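Clothes swap number four, and what I learned about sleeves

Well, we did it again! The Fullville clothes swap filled the hall on Kemppainen Street, and 274 of you came through the door with bags (Shirley Sugden brought five, and went home with six). We ended up with 1613 pieces on the rails by noon, and I still have lint in my coffee.

My favorite find was a gray wool coat with one missing button. I've wanted a coat like that since college, and Helmi Oksanen had a button in her purse that nearly matches, so I'm calling it done. Please don't look too closely at the cuffs, they're a work in progress.
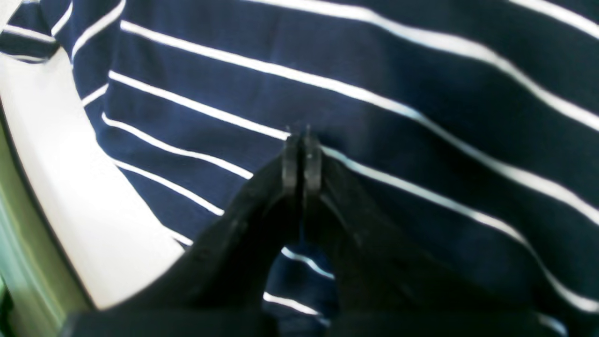
Navy with white stripes, always a swap favorite.

A few odds and ends. The mending table ran out of black thread again, so if you have a spool to spare, drop it at my porch. Kids' shoes go fast, bring more! Whoever left a green umbrella by the stage, Saimi Juntunen has it.

Anything not taken went to the thrift store in Brineck, who were very nice about the number of belts.

The next swap is in March. Start digging in the back of your closet now, and wash things first, please.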